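Helping Hands on the Counter: Tips for Trying a Kitchen Gripper Kit
Posted 2019-03-24

Regular readers know I'm fond of anything that saves my wrists, so when a Gestuneck kit landed on my kitchen table in December I cleared a whole weekend for it (and then, as these things go, most of January too). It's a small arm with a two-finger gripper, it clamps to a countertop, and it comes with a practice program called Tanasarn that you run on your laptop before you let the arm anywhere near your good glasses. I paid $859 for mine, which is a lot of money for somebody who still dries her dishes with a flour sack towel, and I've been collecting tips ever since.

Start with the clamp. My counter has a rounded front edge, and the rubber pad that comes in the box kept creeping. A folded square of shelf liner under the jaw fixed it completely. Tighten it, go have a cup of coffee, and then tighten it again, and you'll find it has another quarter turn in it.

Next, please do your practice on the computer first! I was itching to get going and skipped straight to a real pepper mill, and the pepper mill is now in two parts. Tanasarn lets you try a grip again and again, with the view looking right down over the fingers, and you can take your time over where the tips meet the thing you want to hold. With shiny round things I like to slow everything way down for the last little bit and look at both fingertips before I ask for any lift. 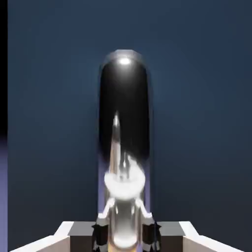
In the practice program: both fingers in close around a shiny metallic cylinder.

Learn to look past the highlights, too. Polished metal on a screen is all gleams and streaks, and it's easy to take a bright spot for an edge. I pick out the two white fingertips first and work inward from there, and my grips have been much better for it.

Once you move on to the real arm, begin with things that don't matter. An empty spice tin is lovely, or a cardboard tube, or one of those plastic tumblers that come home from ball games. I did 60 lifts with a tin before I tried a jar, and I'm glad I did - by the end I could tell from the sound of the motor when the grip was a bit too tight.

Keep the finger pads clean. Cooking oil gets on everything in a kitchen, even when you think you've been careful, and a greasy pad will let a jar slide. Warm water with one drop of dish soap on a soft cloth does it. Skip the scrubby sponge, and let the pads air dry before you switch anything back on.

For storage, I tried the box (too fussy) and a drawer (too shallow), and ended up with an old Jandimmont bread bin, which holds the arm, the clamp and the cord with room for the manual on top. Wind the cord loosely, please. Mine had a kink in it after only 6 weeks of my being in a hurry.

Now, would I buy it again? I think so, with a grumble or two. It holds a bowl steady while I whisk, and it will hand me a jar if I've set the jar where it expects to find one. It's slow, some 10 seconds for a simple pick, and the setup guide reads as if three different people wrote it in three different rooms. The help line was patient with me, though, and they sent a second clamp pad free of charge when I told them about the counter.

If the price makes you gulp, Pisside rents the same kit by the month and takes part of the rental off if you decide to keep it. Ask them to include the spare pads, which weren't on the packing list when I checked, and have the program loaded on your laptop before the box arrives.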